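Staff Forum > Storerooms and Dry Goods > Sorting pouched goods into colored bins
Thread opened 31 Jul 2021

FurthorpeStores
Member, Furthorpe site

Good morning. I am writing on behalf of the Furthorpe site to request comment on the bin arrangement for pouched dry goods. Under the guidance issued in April, each sorting table is to be set with one blue bin and two yellow ones, and pouches are to be placed upright so that the label can be read from above the rim.

Our difficulty is with the taller pouches. They stand higher than the sides of the bin, and once one of them leans, the next one tends to lean over it and hide part of its label. We would like to know whether other sites lay these pouches flat, and whether this is permitted.

LabelDesk_Selside
Member, Selside site

The Selside site has kept to the upright position. Our understanding is that a pouch standing above the rim is acceptable provided that the bin remains on the table and is not stacked. Once a bin is to be stacked, everything in it must sit below the rim. That part of the guidance has not changed.

I would add that a leaning pouch is still far easier to identify than one lying face down. Please retain the upright position where possible.

ITrindade
Moderator, Storeroom Standards

Thank you both. The guidance was drafted with the tabletop stage in mind, when goods are being sorted and have not yet gone to the shelf. At that stage the blue bin is the working bin for pouches with granular contents, and the yellow bins are kept beside it for whatever is separated out. Height above the rim was never intended to be a fault at the table. 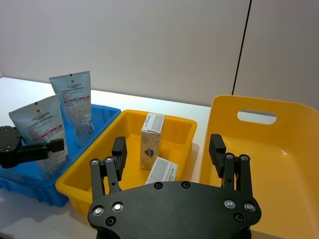 The question of overlap is a fair one and was not covered. My suggestion is that pouches of the same kind may overlap, one behind the other, so long as the upper part of each label is in view. Pouches of different kinds should not overlap at all. I would welcome objections before this is added to the written procedure.

Iolanda Trindade

qudah_annex
Member, Qudah Annex

I must register an objection. At the Qudah Annex we found that a clear section at the bottom of a pouch is as useful to the sorter as the label at the top. It allows the contents to be checked for clumping without the pouch being lifted. When pouches are set one behind the other in a deep bin, the clear section of the rear pouch is hidden and this check is lost.

We lay ours flat, label side up, in a single layer. It takes more room. We consider the room well spent.

LabelDesk_Selside
Member, Selside site

With respect to the previous poster, a single layer is practical only where volumes are low. Selside received 3,727 pouches in the last intake. We could not have laid those flat on the tables available to us.

There is also the matter of seams. Granular goods lying flat spread toward the seals at both ends, and in our experience that is where a pouch fails. Standing upright, the weight rests in the base.

qudah_annex
Member, Qudah Annex

The point about volume is accepted. The point about seams is not. We have used the flat method through 6 intakes and have not recorded a split seal. I would ask that the Selside site share its own records if the claim is to be relied upon in a written procedure.

LabelDesk_Selside
Member, Selside site

I do not have a figure to hand and will withdraw the remark until I do.

Lernunetti_Pantry
New member

Good afternoon. I hope a smaller site may comment. We handle no more than 300 pouches in an intake and use one table. Our practice is to turn the small yellow bin at an angle between the two larger ones. A person standing at the table can then reach it from either side without leaning across. I mention it because the diagram in the guidance shows all bins squared to the table edge, and a visitor from another site once straightened ours and slowed us down considerably.

FurthorpeStores
Member, Furthorpe site

We have had the same experience with the diagram — it is being read as a rule. If angling the bin is allowed, could the text say so?

ITrindade
Moderator, Storeroom Standards

Angling is allowed. The diagram shows which bins are required and was not meant to fix their position. I will ask for a line to be added under it.

On the main question, I propose the following wording for comment:

Pouches are to stand upright in the bin at the sorting table. Pouches of one kind may overlap if the upper label of each can be read. Sites with sufficient table space may lay pouches flat in a single layer, label side up. Contents are to be checked through the clear section, where there is one, before the pouch goes into the bin.

The final sentence is intended to meet the concern from the Qudah Annex.

qudah_annex
Member, Qudah Annex

It meets it in part. Checking beforehand does not help the second person, who takes over a bin already filled. I will not oppose the wording, but I would like the objection to be kept with the draft.

ITrindade
Moderator, Storeroom Standards

It will be kept. The thread will remain open for 3 weeks, and replies concerning shelf storage should be posted under the separate heading for shelving.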